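This site uses cookies to remember your language and cart. Accept all | Settings

Nindari Cleaning Cloths - Frequently Asked Questions
Updated 12/10/2025

Questions about washing, hanging and replacing cloths for shared workrooms and long tables. 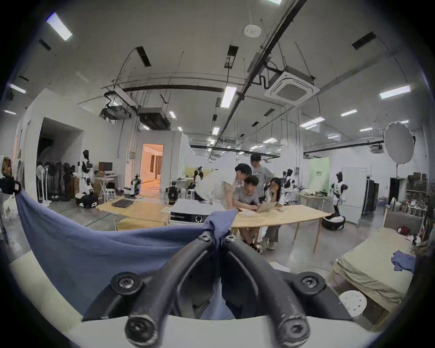

One customer wrote to ask whether a big cloth has to be ironed before it goes back on the shelf, and the short reply is no. Shake it, hang it by two corners and fold it once it is dry.

Which size should I order?
The small cloth is 40 cm square and fits in one hand. The large sheet is meant for covering things or wiping down a long table with two people. If you mostly clean screens and keyboards, get the small one.

Do new cloths lose color?
Yes, the darker ones do for the first 2 washes. Wash them apart from anything white. After that they can go in with other colors.

Can I use fabric softener?
Please don't. It leaves a coating and the cloth stops picking up dust. The same goes for dryer sheets. If someone has already used softener, run the cloth through a hot wash with plain detergent and it usually recovers.

How do I clean a laptop with one?
Shut it down and unplug it first. Wipe the lid and screen with a dry cloth. For sticky spots, dampen one corner with water, wring it out well and go over the spot lightly. Never spray anything onto the keyboard.

What about wooden tabletops?
A slightly damp cloth is fine on a sealed top. Dry it right after. On oiled wood use the cloth dry, and ask whoever made the table about polish.

How should a large sheet be folded?
Pick it up in the middle of one long side, let both halves hang, then bring the corners together. It takes less floor space than laying it out flat. Clips help if you are working alone - any clothespin will do.

How many do we need for a shared room?
A pack of 10 small cloths lasts most groups a week between washes. Add two large sheets if you cover equipment overnight.

Do you sell to companies?
Yes. Orders of 4000 pieces or more go through Emametti, our warehouse partner, and ship on pallets. Smaller orders go out from our own store.

Is the Flinus range coming back?
The Flinus striped cloths sold out in September. We plan to make them again but have no date yet.

Can I return an opened pack?
Only if there is a fault in the stitching or the dye. Unopened packs can be returned with the receipt.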